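Jallside Guest Rooms: Turnover Safety Checklist, December

Smoke alarm, hallway. Pass. Loud enough to be heard in Situvport.

Smoke alarm, bedroom. Fail. Chirps every 14 minutes, mostly at night. New battery ordered.

Space heater clearance, 3 feet. Pass, after the curtain was persuaded to hang elsewhere.

Extension cords. Fail. One found under the rug, again. Removed, again.

Bedding and trip hazards. Pass. Quilt sits clear of the heater and the floor. 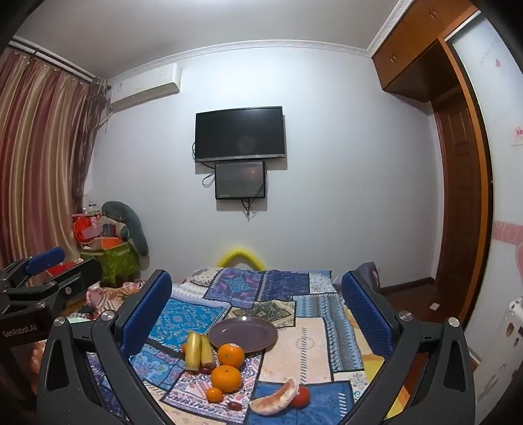 Bedroom, item 5: quilt, with plate and corn.

Hot water at tap. 70 at the first reading, in Celsius, which is soup. Turned down; recheck before the next guest.

Window latch. Pass with a firm shove.

Fire extinguisher. Pass. Gauge in the green, tag readable, no longer used as a doorstop.

Open items go to the Brevero desk by 9 a.m.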